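What Does a School Board Do?

By Sólveig Vigfúsdóttir

You probably know who your teacher is, and you probably know your principal too, even if you've only ever waved at each other in the hallway. But have you ever wondered who decides how long summer vacation is? Or who picks the math books? Or who says yes when a school needs a new roof? In many towns the answer is a group of grown-ups called the school board, and I'd love to tell you about them, because I think they're much more interesting than they sound!

Let's use a town called Fledberg. Fledberg has three schools - Kurov Elementary, Herrera Elementary and Astedis Middle School - and together they have 547 students. All three belong to the same school district. A district is a group of schools that share their money, their buses and many of their rules.

The Fledberg school board has seven members. They aren't teachers at the schools, and most of them have other jobs during the day. One drives a delivery truck and another one fixes teeth (so you might meet her twice a year whether you want to or not). They were chosen by the people of the town in an election, which is when adults vote for the person they think will do a good job. Each member serves for four years, and after that they can run again or let someone else have a turn.

Once a month, the board meets in the evening in the library at Astedis Middle School. Anybody can come and listen, and that includes kids, as long as somebody at home says it's all right to be up that late. The list of things they're going to talk about is called an agenda, and it goes up on the district's website a few days before.

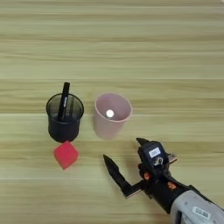 A big part of the job is the budget. A budget is a plan for spending money, a little like deciding what to do with your birthday money before you get to the store, only with a great many more people hoping you'll choose their favorite thing. Suppose the board has $3,000 left over for the two elementary schools. The music teacher would like new drums. The librarian would like 200 new books. The gym teacher says the mats are getting thin, and if you've ever tried a cartwheel on a thin mat you'll understand how she feels. There isn't enough for all of it, so the board members ask questions, listen to the answers, and then vote.

Voting on a board works the way it does when your class picks a game for recess. Each member says yes or no, and the side with more votes wins. With all seven members there, four yes votes are enough. Sometimes they all agree and it's over in a minute, and sometimes they go back and forth until everyone's coffee is cold.

The board also hires the superintendent (say it like this: soo-per-in-TEN-dent). That's the person who runs the whole district every day. You could think of the superintendent as a principal for the principals.

Now, can a kid change what the board decides? Yes, sometimes! There is a part of the meeting called public comment, when people from the town can stand up and speak. In August, a fourth grader from Herrera Elementary told the board that the lunch line was so slow she had hardly any time left to eat. She brought a letter signed by 80 students. The board asked the superintendent to look into it, and by October lunch was five minutes longer. Five minutes may not sound like much, but you can eat a whole sandwich in that time if you don't talk too much.

If there's something you'd like your own school board to know, you can write a letter or an email. Say who you are and what grade you're in, tell them what the problem is, and add your idea for fixing it. Ask a grown-up to help you find the address.

Words to know

Agenda: a list of the things people will talk about at a meeting.
Budget: a plan for how to spend money.
District: a group of schools that are run together.
Superintendent: the person in charge of a school district.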